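Section 6. Installing and Setting Up the Prividow Cabinet Lock

6.1 Before You Begin

The Prividow is a battery-powered lock for wooden cabinet doors and drawers. It mounts inside the cabinet and is opened with a keypad code or with the Domstead app. Read this section through before drilling.

Check the following:

Door thickness is between 16 and 29 mm.
The cabinet frame is solid where the strike plate will be fixed.
The door closes fully without being pushed or lifted.

Tools needed: drill, 2 mm pilot bit, Phillips screwdriver, pencil, masking tape, tape measure.

Lay the parts out on a clean, flat surface. The mounting screws are short and roll easily, so a shallow tray with a soft liner is recommended.
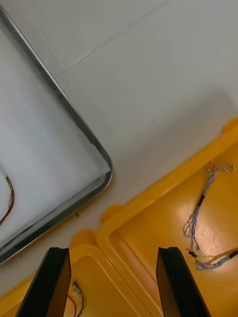 Keep the long screws (bag A) apart from the short screws (bag B). Long screws will come through the face of a thin door.

CAUTION: Do not install batteries until step 8 of the mounting procedure. A powered lock may cycle during handling and pinch fingers.

6.2 Mounting the Lock Body

1. Close the door and mark the edge of the frame on the inside face with pencil.
2. Open the door. Tape the paper template to the inside face with its dotted line on the pencil mark.
3. Mark the four hole centers through the template. Remove the template.
4. Drill pilot holes 6 mm deep. Wrap masking tape around the bit to set the depth.
5. Fix the backplate with short screws (bag B). Leave them slightly loose.
6. Slide the lock body onto the backplate until it clicks.
7. Check that the bolt points toward the frame. Tighten the screws by hand.
8. Insert the batteries, observing the polarity marks. The keypad light blinks green.

NOTE: Do not use a power driver for step 7. Overtightening bends the backplate, and the bolt will drag.

6.3 Fitting the Strike Plate

1. Retract the bolt by pressing and holding the SET button.
2. Close the door, release SET, and mark the frame where the bolt touches.
3. Center the strike plate on the mark and fix it with long screws (bag A).
4. Close the door and lock it. The bolt should enter the plate without contact on either side.

If the bolt scrapes, loosen the strike plate and move it in small steps. The slots allow 2 mm of travel in each direction. If more is needed, move the backplate instead.

The bolt is driven by a solenoid inside the lock body. It is not user-serviceable in the standard model. On the Griltmont heavy-door version, the solenoid is supplied as a replacement part and is fitted through the rear cover. 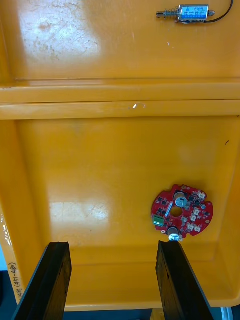 Before opening the rear cover on that version, remove the batteries and hold SET for six seconds to discharge the circuit. Failure to do so may damage the control board.

6.4 Setting the Code

1. Press SET once. The light turns amber.
2. Enter the factory code printed on the card in the box.
3. Enter a new code of four to eight digits and press SET.
4. Enter the new code again and press SET. The light turns green.

A red light means the two entries did not match. Start again from step 1.

6.5 Battery Life and Care

A new set of alkaline batteries gives almost 2,000 openings. When the charge is low, the keypad blinks red after each use. Replace all batteries together. Codes are kept while the batteries are out.

Wipe the keypad with a dry cloth. Do not oil the bolt. For strike plates in other finishes, see the Zwane accessory list in Section 9.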